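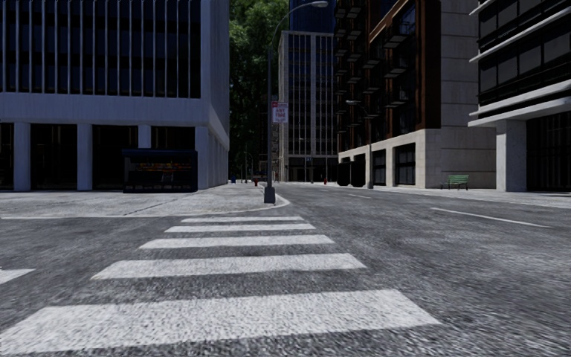
A pedestrian crossing on a wide city street

Your questions answered

Walking holidays and city stays with Zasano

We get a lovely lot of letters and calls before each season, and many of them ask the same sort of thing, so Marietjie Swanepoel and I have sat down with a pot of tea and tried to answer the ones that come up most. If yours isn't on the page, do please ring the office. We like a chat!

How fit do I need to be?

If you can manage a morning round the shops and still fancy a stroll after lunch, you'll be quite all right on any of our city stays. The Steyn valley walks are a bit more of a puff, with one long climb on the second day, but we stop often (for the view, we say, and also for biscuits). Tell us about bad knees or anything else when you book and we'll talk it through with you properly.

How many people are in a group?

Never more than 20 on a city stay and never more than 8 in the valley, where the guest house at Istden only has so many beds. Couples, friends and people on their own all come along, and usually by the second supper you can't tell who arrived with whom.

I'm travelling alone. Do I have to pay extra?

For the valley, no. In the city our hotel charges us more for a single room, and we pass on that charge exactly as it is, without adding anything of our own. You're also welcome to share, and Khanyisile Mokgethi in bookings is very good at putting likely people in touch with one another beforehand.

What does the price cover?

Your room, breakfast every day, supper on all but one evening, your guide, and the coach between the city and Istden if you're doing both. Lunches are up to you, as are drinks, travel insurance and getting yourself to the starting point. On the free evening most people go to Flavenero, the little restaurant round the corner from the hotel - do book, it fills up early and they won't hold a table past seven.

When should I come?

March is my own favourite, with the worst of the heat gone and the evenings still long enough to sit out. Sipho Pretorius, who leads most of the valley walks, will tell you to come later for the clear mornings, and he has been at it longer than I have, so take your pick.

How much luggage can I bring?

One suitcase and one small bag each, please. The coach has 40 seats but a surprisingly mean hold. You won't carry your case on the walks; it goes ahead by van and will be in your room by teatime.

Can you cater for special diets?

Yes, gladly. Vegetarian and gluten-free meals are easy, and for anything more particular we need a fortnight's notice so the kitchen at Istden can get things in.

What if I have to cancel?

Let us know more than 90 days before you travel and you'll get everything back except the deposit. After that it depends on whether we can fill your place, and we do try very hard. You can also move your deposit to another date once, free of charge.

Who do I ring?

Khanyisile for bookings and payments, Marietjie for anything to do with rooms or food, and me for everything else. The office is open from nine until half past four.

Lungile Matlala
Zasano Holidays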